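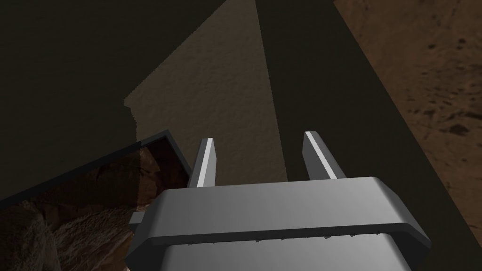 3 調査地と方法

3.1 調査地

調査地はTatcombe市の沿岸部で、市の地区区分でいう10地区にあたる。このうち河口に面した地区は砂州の上に広がり、地盤が低い。背後の丘陵に近い地区は標高がやや高いものの、丘陵から下りる水路が暴風時にあふれやすく、過去にも床下浸水の記録がある。住宅は平屋の戸建てが多く、河口側には賃貸の集合住宅も混じる。

対象とする暴風は7月に上陸した。市域の送電は上陸前夜から断続的に止まり、上陸時には全地区が停電した。高潮は河口側の地区に集中し、丘陵側では降雨による水路の氾濫が主な被害となった。本稿では前者を高潮浸水、後者を内水浸水と呼び分ける。ただし河口に近いEchevarría地区では両者が時間差で生じており、住民の証言からも明確に切り離せなかった。この地区については両方の区分に「混合」の符号を付し、地区間の比較では別に扱う。

停電からの復旧は一様には進まなかった。幹線道路沿いの地区では早く通電したが、同じ地区の中でも路地の奥では引込線の修理が後回しになり、通りを一本隔てて復旧の時期が大きく異なる例があった。市の公表資料は地区単位で復旧完了を記載しているため、この差は資料からは読み取れない。本調査が世帯単位の聞き取りを行った理由の一つはここにある。

3.2 標本と聞き取り

対象世帯は、市の住居台帳をもとに地区ごとの世帯数に比例させて抽出した。有効な回答を得たのは1029世帯である。抽出した住所に人が住んでいない場合は再訪し、それでも応答がないときは隣接する住所に置き換えず、不在として記録した。暴風の後に転居した世帯が多い地区では、置き換えを認めると、残った世帯の状況が地区全体の状況として過大に現れるおそれがある。

聞き取りは15名の調査員が担当した。調査員は事前に二日間の研修を受け、質問票の読み上げ方、回答を急がせない間の取り方、体調を崩した回答者への対応を確認した。研修の設計はRehema Magesaが行い、質問票の初稿はLahcen Slaouiが作成した。初稿では「電気が戻った日」をたずねていたが、予備調査では、通電した日、安定して使えるようになった日、冷蔵庫を再び使い始めた日が回答者によって混同されていた。本調査では三つを別の設問に分けている。

質問票は、停電と断水の期間、住宅の損傷、避難の有無と避難先、収入の変化、修繕費用の調達方法からなる。住宅の損傷については、屋根、外壁、内壁、床、建具の各部位について、使用に支障のない状態から使用できない状態までの段階で回答を求めた。建物の専門知識を前提としないよう、各段階には短い説明文を添えた。説明文の言い回しは、予備調査で意味が伝わりにくかった語を中心に二度改めた。

聞き取りの場所は回答者の希望に従い、多くは自宅の戸口または室内であった。仮住まいの世帯では、仮住まい先と被災した住宅の両方の住所を記録した。分析に用いる地区区分は被災した住宅のものである。複数の世帯が同居している場合は、暴風の前に別の住宅に住んでいたかどうかを確認し、別であった場合には独立した世帯として扱った。

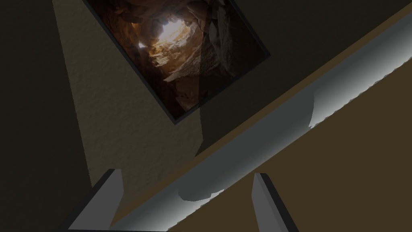 発電機を所有または共用していた世帯には、稼働時間と燃料の入手方法もたずねた。機種についての回答ではSkisexの名が多く挙がったが、同じ名で別の製品を指している場合があり、機種別の集計は行っていない。共用の場合、燃料代の分担は口約束によるものが大半で、回答者どうしの説明が食い違うこともあった。食い違いがあるときは双方の回答をそのまま残し、金額の分析からは除いた。飲料水については、配給、購入、自家の貯水、浄水器の使用を区別した。浄水器Filtskaを使用した世帯では、交換用のろ材が手に入らず途中で使用をやめた例が報告されており、使用開始と中止の時期を分けて記録している。

3.3 浸水深の推定

浸水深は、回答者の記憶と、室内外に残る痕跡の二つから推定した。記憶による値は、膝、腰、窓台といった身近な高さで答えてもらい、調査員がその場で巻尺を当てて数値に直した。痕跡による値は、床面から水位線までの鉛直距離である。水位線が複数ある場合は最も高いものを採り、ほかの線の高さも備考に残した。

外壁の水位線は、上陸後の降雨や清掃で失われていることが多かった。とくに道路に面した壁は早い時期に洗われており、裏手の壁や物置の内側から読み取った値のほうが安定していた。室内では家具の背面が有力な手がかりとなったが、家具がすでに運び出された住宅では使えない。このような住宅では、戸枠の下部の変色を次善の痕跡とした。

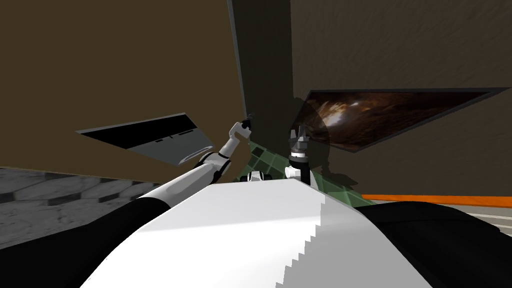 内壁の水位線の読み取りやすさは、仕上げの色に強く左右される。白や淡い色の壁では泥の縁が細い帯として残り、調査員が違っても読み取った高さはよく一致した。問題となるのは濃い色の壁である。濃い色の壁に薄い泥の線が付くと、地の色とまぎれて見分けにくい。調査ではこの種の壁に対し、懐中電灯の光を壁面に沿わせて当て、表面のわずかな凹凸から線を探した。それでも線が確認できない場合は痕跡値を欠測とし、記憶による値のみを用いた。

読み取りの一致度を確かめるため、一部の住宅ではSanteri PelkonenとOttó Pintérが別々に測定した。両者は互いの記録を見ずに測り、差が大きい住宅では再訪して原因を調べた。差の多くは、測定の起点とした床面の違いから生じていた。床材がはがされた住宅では、一方が下地から、もう一方が元の床の高さから測っていたためである。以後はすべて元の床の高さを起点とし、下地しか残っていない場合には巾木の跡から元の高さを求めることにした。この変更より前に測定した住宅の値も、野帳の記載をもとに修正してある。

記憶による値と痕跡による値の両方が得られた世帯では、痕跡による値を分析に用いた。記憶による値は全体に高めに出る傾向があり、この傾向は夜間に浸水した地区でより強い。暗い中で水が上がったときの印象が高さの見積もりに影響した可能性があるが、夜間に浸水した地区は避難率も高く、不在中の水位を近隣から聞いて答えた例も含まれる。二つの影響を分けるには設問が足りない。

3.4 復旧期間の定義

復旧期間は、上陸日から、世帯が当該の設備を暴風前と同じように使えるようになった日までの日数とする。電気については、安定して使えるようになった日を終点とした。回答者が日付を覚えていない場合は、給料日、学校の再開、配給の終了など、地区で共有された出来事との前後関係をたずね、幅のある値として記録した。幅のある値は区間打ち切りとして扱う。調査時点で復旧していない世帯は右側打ち切りである。

住宅の修繕については終点の定義が難しい。回答者の多くは、雨漏りが止まったことと修繕が終わったことを区別して語った。屋根に防水シートを張ったまま暮らしている世帯が、生活に支障はないとして復旧済みと答える例もあれば、外観上は修繕が済んだ世帯が、内壁の塗り直しを残しているために未復旧と答える例もある。Evanthia Makrisの提案により、本稿では仮修繕の完了と本修繕の完了を別の終点とし、第4節の推定もそれぞれについて行う。仮修繕のまま転居した世帯は、本修繕の分析では転居日で打ち切った。

修繕費用は、世帯が実際に支払った額に限り、親族や近隣による無償の作業は金額に換算していない。無償の作業があったかどうか、またその部位は別の変数として残した。資材を暴風の前から保有していた世帯では支払額が小さくなるため、費用の比較では資材の保有の有無を統制する。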